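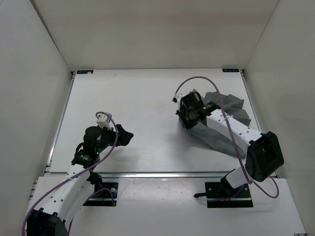 Tabletop with white side and back panels, front rail in aluminum.

Support > Zudby Worktops > Surface and Trim > Ticket 400

2 min read

Faint scuffs on white top, front rail rattles

Status: open
Opened: April 9, 2023
Site: Alhassan annex, bench room
Product: Zudby white top with panel surround, installed in February

Reported
Scuffs on the tabletop do not come off with a damp cloth. The front rail rattles when the top is tapped near the middle. The narrow side rail on the left is quiet.

Checks
1. Wiped a test patch with warm water and dish soap. No change.
2. Repeated with Nillon cleaner, left on for four minutes. Marks lighter but still there under a low lamp. No loss of gloss on the patch.
3. Ran a fingernail across the marks. No edge felt – treated as surface transfer, not a scratch.
4. Pressed along the front rail by hand. Movement found 38 cm from the left end, none elsewhere.
5. Looked over the wall panels. Corners are tight. No action.

Action
Nillon cleaner again over the full top, soft cloth only. No scouring pads and no melamine sponge on the glossy finish. Rail clip set (pack of four) ordered from Busavance.

Leave the small black labels at the back corners in place and keep cleaner off them. The print is fine and the supplier may ask for it.

Pending
Fit clips, tap test again, then close. If the scuffs remain after the second clean, log as cosmetic.

Contact support | © 2023 Busavance | Back to top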